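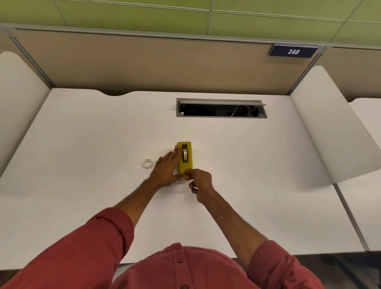 Is the Clulberg wolf sanctuary legit, or a breeder with a nicer sign?

My sister wants to take her kids to a place near Skaseck that calls itself a wolf sanctuary. The ticket page says you can "meet the pups" in a fenced yard for 46 dollars, or 47 if you want the printed photo. It also says all their animals are rescued. I asked by email where the pups came from and got back a paragraph about how much they love wolves, which wasn't what I asked. They claim 176 rescues since opening, but the place looks like it has maybe a dozen pens from the road. Where would the others be? Does anyone know how to check this kind of thing before we hand over money? I don't want to be unfair to them if they're fine.

Posted by prikham_dad

Booker Tillman

Pups every season is your answer, or close to it. A rescue can end up with a litter by accident once, when a pregnant female comes in. If they have pups to pet each August, somebody is producing them or buying them. Wolves breed in late winter and the pups come in spring, so by August they're a few months old and still cute enough to sell tickets.

What I'd look at, in this order:

Do they have a federal exhibitor license? Most places showing wolves to the paying public need one, and inspection reports can be looked up online. A license by itself proves very little. Roadside zoos have them too. Read the reports.

Are they accredited, and by whom? "Certified" on a website can mean they paid a club for a badge. Look up what the badge requires. If the rules don't ban breeding and public handling, I'd ignore it.

Where do the grown ones go? You already asked this without getting an answer. 176 animals and a dozen pens means they died, moved or were never there. A real place will usually tell you an animal was transferred to such and such facility. Ask for the names of the last 2 places that took animals from them, then call those places.

Also, are they wolves? A lot of "rescued wolves" are wolf-dog crosses from backyard breeders. Nothing wrong with taking those in, they need homes badly, but a sign that says wolf over a pen of half huskies tells you how they treat the truth.

I would not book the pup yard whatever you find out. Strangers handling young animals all day isn't care, and I have never heard a good explanation of how it helps a wild wolf.

haddad_river

We went last summer and it was great. Staff super friendly, kids loved it, the pups seemed happy. People on here think everything is a scam. They have to pay for food somehow.

Lotte Van Acker

Friendly staff and happy kids don't tell you where a pup came from, so I'd set that one aside.

I mostly agree with Booker, with one quibble. Small places do sometimes count every animal they helped place by phone as a "rescue," even if it never set foot on the property. I think that's a sloppy way to count, but it could explain the number without anything worse behind it. Ask them what they mean by rescued.

If they're registered as a nonprofit, their tax filings should be public. See what goes to animal care and whether there's any income listed from animal sales. If they're not a nonprofit, stop calling the ticket a donation.

And send the email again with one question in it: "Were the pups born on your property?" It's harder to answer that with a paragraph about love. Let us know if they write back.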